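1/ Rhubarb people, it's time! Got 3 pounds of the pink skinny stuff from Inna Lysenko's stall at Trunirby this morning and I'm so happy. 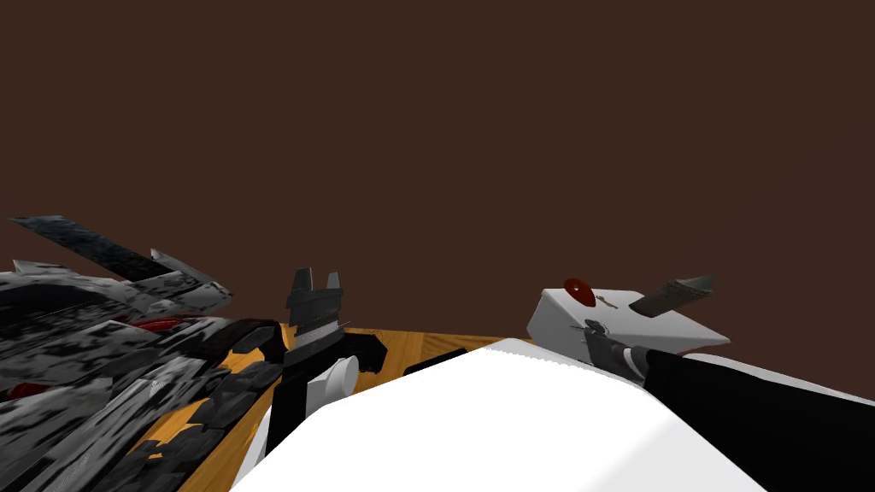

Saturday, kitchen day

2/ Roast it — don't boil it. Sugar, orange peel, a splash of juice, foil on, 20 minutes. It keeps its shape and the syrup is SO good over yogurt.

3/ Wenche Amundsen puts cardamom in hers. Tried it, loved it, never going back!
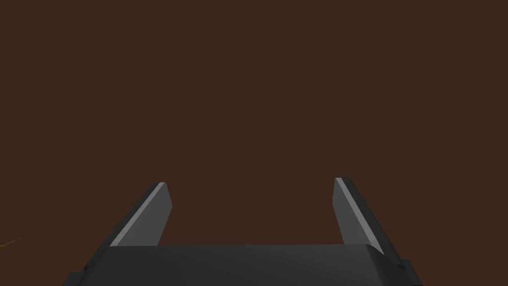
4/ Leftover syrup goes in fizzy water with lots of ice. Send me your rhubarb ideas please, I have plenty left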